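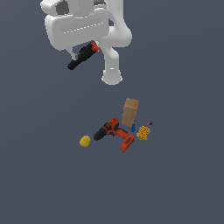
SESSION FOUR: DRIED BEANS, FROM BAG TO BOWL

Notes for the Flerdale evening kitchen course, November 2020
Gunhild Brøndum

I promised last time that we would get to beans, and several of you looked so doubtful that I have made this handout longer than the others. Please read it through once before you cook. You don't need to memorize a thing, and if you already make beans at home and like how they come out, keep doing what you do and just steal the parts on salt and freezing.

What you need for the homework

1 pound dried beans (pinto, navy, black, or cannellini)
1 onion, peeled and cut in half
3 or 4 cloves of garlic, smashed
1 bay leaf
2 tablespoons olive oil
Salt
A heavy pot with a lid, bigger than you think you need

Antonina Hutsuliak asked about kidney beans. You may certainly use them, red or white, but they have their own paragraph further down and I want you to read it first.

Sorting

Pour the beans onto a rimmed baking sheet a couple of handfuls at a time and push them across with your fingers. You are looking for small stones, clumps of dirt, and beans that are shriveled or have holes in them. Most bags these days are very clean and you will find nothing, and then one April you will find a pebble the exact size and color of a navy bean and be glad you looked (I speak as the owner of a crowned molar). Rinse them in a colander afterward.

Soaking

The overnight soak is the one I teach. Put the beans in a large bowl, cover them with two quarts of cold water, and stir in a tablespoon and a half of table salt. Yes, salt! I know what your grandmother said, and mine said it too. Salt in the soaking water helps the skins soften, so you get fewer burst ones and a creamier bean all the way through. Leave them eight to 12 hours. If your kitchen is hot, or if you know you'll be late getting back to them, put the bowl in the refrigerator. My longest soak was 23 hours, in the fridge, when the car broke down, and those beans were perfectly good.

Drain and rinse when you are ready to cook. If you forget this step your pot will be much too salty.

The quick soak is for those of us who remember at lunchtime. Bring the beans and plenty of water to a boil, let them boil two minutes, turn off the heat, put the lid on and leave them for an hour. Drain, rinse, and carry on. The skins split a little more this way, and in a soup you would never notice.

Cooking

1. Put the drained beans in the pot with the onion, garlic, bay leaf, and oil. Cover with fresh water by two inches.

2. Bring to a full boil and keep it there for ten minutes, skimming off the foam if it bothers you. It doesn't bother me.

3. Turn the heat down until the water is barely moving. You want a bubble here and there. A hard boil for the whole time knocks the beans against each other and you end up with soup whether you wanted it or not.

4. Set the lid on slightly crooked and check every 20 minutes or so. Add hot water from the kettle if the beans start poking out.

5. Add a teaspoon of salt after the first half hour.

6. Start tasting at 45 minutes. Taste five beans, from different parts of the pot. All five should be soft right through to the middle. If four are lovely and one is chalky, keep going.

7. Let them cool in their liquid. Then taste again for salt, as they take more than you'd expect.
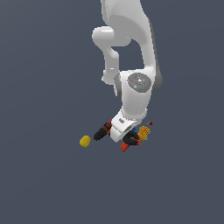
White robotic arm, computer rendering

Red kidney beans

Raw and undercooked kidney beans contain a natural toxin that can make you quite sick, and red ones have the most of it. Soak them at least five hours, throw that water away, and boil them hard in fresh water for at least ten minutes before you turn the heat down. A slow cooker on its own doesn't get hot enough, so boil first on the stove and then move them over. White kidney beans, sold as cannellini, get the same treatment in my house. Canned ones are already cooked and need none of this.

When they won't go soft

Old beans are the usual trouble. Troels Zoëga brought in a bag last year that had moved house with him twice, and we simmered those beans all evening and could still have played marbles with them. Buy from a shop that sells a lot of them and write the date on the bag.

Acid is the next thing to look at. Tomatoes, vinegar, lemon juice, and molasses all slow the softening, so stir them in once the beans are tender. Hard water does it as well. If yours leaves white crust in the kettle, put a quarter teaspoon of baking soda in the cooking water, and no more than that or they'll taste of soap.

Storing and freezing

A pound of dried beans makes about six cups cooked. They keep four days in the refrigerator, covered with their broth. To freeze, ladle them into containers with enough broth to cover and leave a little room at the top. I fill mine with a cup and a half of beans, which stands in nicely for an ordinary can, and they are good for three months and perfectly edible for six. Thaw overnight in the refrigerator, or tip the frozen lump straight into a soup pot.

Please don't pour extra broth down the sink. Cook rice in it, or thin out a soup.

For next time

Cook one pound by either soak and bring a small jar, labeled with the kind of bean, the soak, and the cooking time. Tove Damgaard will have the stove on at the back so we can warm them up and compare. We'll use what's left for the white bean and cabbage soup, so bring a container with a lid to take some home.

Flerdale Evening Kitchen | Contact the course office | © 2020 | Back to top
21 shares | 19 comments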